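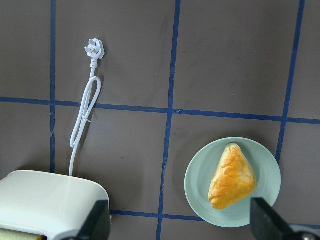
Session 4: Giving everything on the worktop a place

Welcome back, and I hope the kettle has boiled by the time you read this. Last time we talked about cupboards, and I promised we'd come out into the open and look at the worktop itself. It is the part of the kitchen we use most and, in most homes, the part we plan least. Things land on it and stay where they landed.

The method for this session is the tape grid. You need a roll of masking tape in a colour that shows up well against your surface (blue on a dark top is very easy to see) and a bit of patience. Run a few strips up and down, a strip or two across, and you have a set of rough boxes to work with. Please don't fuss over getting them straight! A wobbly line with a gap in it does the job perfectly well, and a strip can stop short where an appliance is standing in the way.

Now for the small breakfast corner, which is our worked case this week: a white appliance of the toaster sort, its kind of cord and plug, and a pale green plate with a golden pastry on it. I'd like you to think about these under three headings.

The appliance. Anything used every morning earns a box of its own, near a socket and well clear of the sink. If it comes out only at weekends, it can go back to the cupboard we sorted in Session 3. Leave some air round anything that gets warm – and never put it under a low shelf while it's on.

The cord. Loose flex is what makes a tidy worktop look untidy, and it catches on sleeves and mugs besides. Double a spare cord back on itself into a long loop and put a small twist tie round the strands. Keep the bends gentle, particularly where the flex goes into the plug, and undo the tie before you use the cord again. The bread-bag ties you've been saving in a drawer are quite good enough.

The plate. People forget this one. You need a clear box where food can be put down, next to the appliance but with a strip of space between them, so that crumbs fall somewhere you can wipe and the flex never trails through the butter. A triangular pastry doesn't take up much room, but a plate does, so measure the plate.

To do at home

Tape up one stretch of your own worktop and live with it for a few days. Write down whatever strays out of its box, and at what time of day. Mine is always the post, at about eight in the morning, and I have given up pretending otherwise.

When you take the tape off, pull slowly and keep it low to the surface. Try a corner first if your worktop is oiled or painted.

Bring your notes to the February session, along with one cord you'd like to tie up. Anyone who missed the cupboards handout will find spare copies in the Clillum folder by the door.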